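Pirkik floor cloth - gallery
April 2026

Notes on the gray floor cloth from Pálfi, used as a ground sheet for small metal parts. Stored folded, laid out for each session. List weight is 226 grams per square meter. Fold lines stay in the fabric for a while and do not affect use.

Slate gray, matte, with a slight texture to the weave. Faint creases show across the sheet.

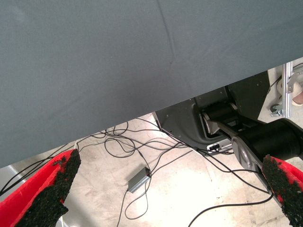 Noémie Lefèvre wrote in to say that steaming the cloth from the back takes the folds out faster than leaving it flat, and that hers has had more than 1,700 hours of use.

The concrete is swept before the cloth goes down - grit underneath works through the weave. Gears and round plates go directly on the fabric, with no tray. 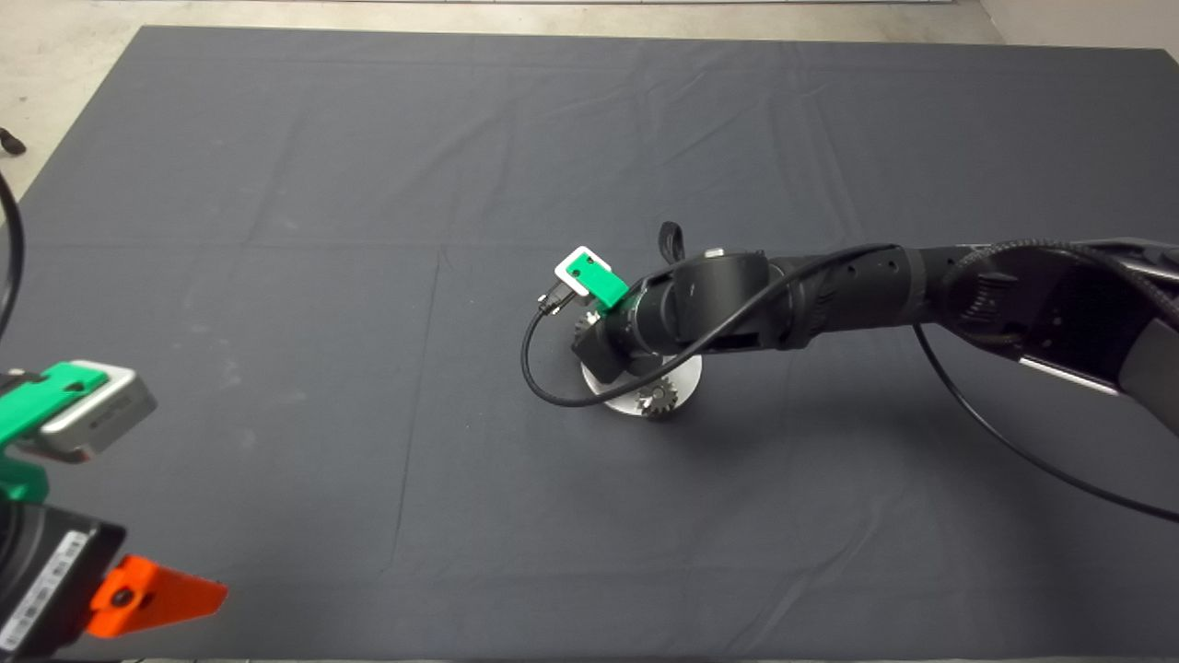 Small parts are lifted off first, then the cloth is folded toward the middle and shaken outside. Replacement is planned for September, same color, stock number 741.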